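How to Set Up Parrying in Zukine Without Believing Everything You Read

Every guide to Zukine opens by telling you the parry is the whole game. I doubt it. I finished the first two areas with a shield and a lot of backing away, and the bosses died just the same. Still, the timed parry is useful against the spear guards in Kassab, and the game does a terrible job of teaching it, so this is how I got it working on a plain controller.

Start with the settings, before you load a save. Go to Options, then Controls, and find Input Assist. The menu says this "improves responsiveness." It holds your button press and plays it late if you're in the middle of another move, so you get a parry you asked for a moment ago and don't want now. Turn it off. Then go to Video and turn off motion blur. I can't prove the blur hurts your timing, but I could see the spear tip better without it.

Next, move parry off the trigger. The default trigger has to travel before the game counts the press. Put it on the left bumper and move the item wheel to the trigger, where a slow press won't kill you. Joelle Nseir's guide says to swap the sticks too. I tried that for an evening and got nothing out of it except walking off ledges.

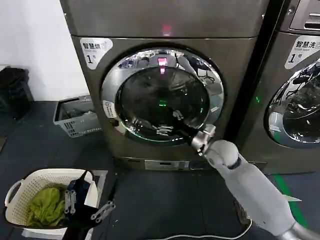 Now find somewhere to practice. The training yard is the obvious place and a bad one. The dummy there swings on a fixed beat, so you learn the beat and nothing else. Go to the lower gate in Kassab, rest at the lamp, and take the stairs down to the single guard. He has 2 attacks that matter: a straight thrust and a wide sweep.

Stand just outside his reach and do nothing for a while. Watch his back foot. It slides before the thrust and stays planted before the sweep. Press parry when the foot stops sliding. If you wait for the spear to move you'll be late, whatever the loading screen tip says.

Ignore the sweep for now and step back from it. Once you can parry 6 thrusts without getting hit, try the sweep, and press a little later than feels right.

If it still isn't working:

Check that your shield isn't raised. Parry does nothing while you're blocking, and the game never mentions it.

Check your weight. Over the heavy line, the parry comes out slower. Take off the helmet first.

Check your TV for a game mode. It made a bigger difference for me than any charm in the shop.

About those charms: the Clotari charm claims to widen the parry window. Tomomi Okabe swears by it. I wore it for a whole area and couldn't tell, and I'd want to see a side-by-side video before giving up a slot for it. Save your coins for arrows until somebody posts one.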